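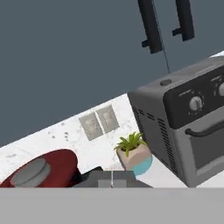 Skamach Kitchen Teleop is a set of demonstrations recorded in simulation, in which a person steers a robot arm by remote control and the arm, on a good day, does roughly what the person had in mind. The wrist view is the one most people will want to train on. It leans when the wrist leans, so expect the worktop to run uphill and the toaster oven to slide off to one side with its dial and door handle still in view. We have not straightened anything, and we would ask you not to either, at least until you have tried it as it comes.

What you get

There are 800 demonstrations over 13 tasks, all steered by hand by 15 operators. Nothing was scripted. You can tell from the pauses. Each one comes with the wrist view, joint positions, gripper opening and a one-line instruction typed by the operator before starting. Spelling is theirs.

How it was recorded

Operators sat at the Brernholm desk with a hand controller and a screen. Moving the hand moved the gripper; squeezing the trigger closed it. New operators got a practice session, which we threw away, and a second one, which we should have thrown away. Kitchen layouts come from Divard, with the surfaces and small objects shuffled between runs.

Known problems

– 61 demonstrations end with the task plainly not done. They are marked "failed" and kept in, as they are good for teaching a model what giving up looks like.
– Labels on dials are often too small to read. Do not build a recipe reader on this.
– Two operators are left-handed and it shows in the approach angles.
– The gripper takes up a fair part of the wrist view. Crop it if you must, but the Jugah baseline got worse when we did.

Changes

09/02/2023: fixed the gripper values, which had been upside down since the first release. Thanks to Florante Enriquez, who noticed, and was fairly polite about it.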